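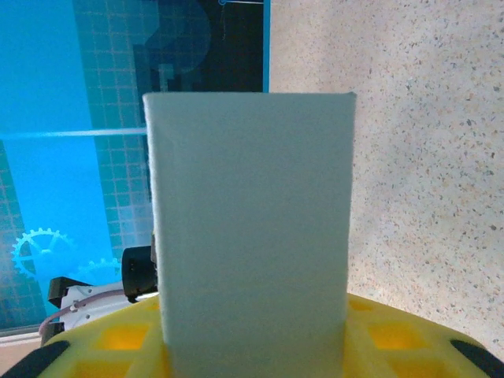
Two arms closing a lid — one side always gets there first?

gearsandcrumpets

Hello all! Our college robotics club has entered the Stanby round of the Pîrvu Challenge this year and we are having the best time with it, apart from one thing that is driving us up the wall.

The task is a small box with a hinged lid. The lid starts open, laid right back, and two arms have to bring it up and over and close it on the tray. You get one go per box and the clock stops when both grippers are clear. The lid is wider than the tray and has a flap on each side, so the obvious plan is one gripper per flap, left arm on the left, right arm on the right, lift together.

We teach it by driving both arms by hand and recording the lot, then training on the recordings. We have 200 good runs so far (we threw out plenty of bad ones, mostly mine). Our best driver does the whole thing in 23 seconds, which I still think is amazing to watch.

When the robot does it alone, the approach is lovely. Both grippers come in and stop by the flaps just as they should. Then one side closes its fingers and starts lifting a moment before the other has got hold, the lid twists, and the late gripper ends up pinching air. It isn't always the same side either. Lighter lids make it worse.

Things we've tried:

- slowing everything down to half speed (twists more gently, still twists)
- training for longer, which made no difference that we could see
- swapping who drives, in case it was one person's bad habit
- telling it sternly

We also wondered about the backdrop. The walls of the cell are covered in blue gears and circuit lines and the wrist cameras get a faceful of that whenever a gripper tilts. Could that be confusing it? We meet on Tuesday and would love something to try. Picture of where we get to before it goes wrong:

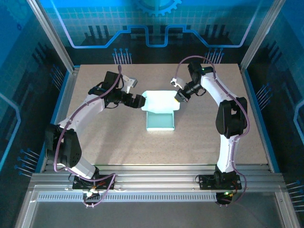 madis_bench

Oh, I love this task! We did a version of it in our second year with the Madis kit and had exactly your twist.

Have a look at your recordings before you touch anything else. A person driving two arms nearly always looks at one gripper, closes it, then looks across and closes the other. You don't notice you're doing it because you wait before lifting. The robot learns "closed, short pause, lift", and if the pause is a different length every time it has to guess. Sometimes it guesses short.

What fixed it for us was making the pause boring and identical:

1. Bring both grippers to the flaps and stop completely.
2. Close the left. Always the left first, whoever is driving.
3. Close the right.
4. Say "one, two" out loud. Really do say it, we had a room full of people muttering and it worked a treat.
5. Lift the lid a tiny bit, stop, then carry on over.

Step 5 gives it a moment where a bad grip shows up on camera while there is still time to let go and try again. Record some of those recoveries on purpose as well. Let one side slip, put it down, take hold again, carry on. We had hardly any of those to begin with, so the first time our robot slipped it had no idea what to do next and waved about like it was landing a plane.

You probably don't need another 200. We added a small batch done the new way, took out the scruffiest of the old ones, and saw the difference the same evening. Check the lengths while you're in there — one of ours was 1,179 frames because somebody had stopped to answer the door.

Please post how you get on!

boxofbits

change the wallpaper

Istuncombe_Robots

The wallpaper comment is a bit short but there's something in it. I wouldn't repaint anything, as you'll be judged in the cell you're given and you want it trained on that view. But do check whether your wrist cameras change brightness when they swing from the speckled tabletop to the blue. Ours did, and for a moment the picture was so washed out you couldn't tell a flap from the table. Fixing the exposure by hand took us a few minutes and the late gripper got noticeably less late.

I agree with the poster above about closing in the same order each time. I'd do that first and the cameras after, on separate evenings, so you know which one helped.

Also read section 2 of the rules if you haven't. In our round you were allowed to rest one gripper against the tray while the other lifted, and a couple of teams didn't use two hands on the lid at all. Slower, but hardly any twisting. Yours may be worded differently.

gearsandcrumpets

These are brilliant, thank you! Watched back a dozen recordings at lunch and yes, I look left, close, look right, close, and the gap is all over the place. Slightly embarrassed. Cameras are on automatic too. We'll do the "one, two" on Tuesday and leave the exposure for the week after.

Related posts

Gripper fingers slipping on shiny card
How many practice runs before Stanby?
Wrist cable catches on the elbow when the arm folds back
Madis kit: left and right arms swapped after restart
Pîrvu Challenge — can we bring our own lights?
Best way to label bad recordings without deleting them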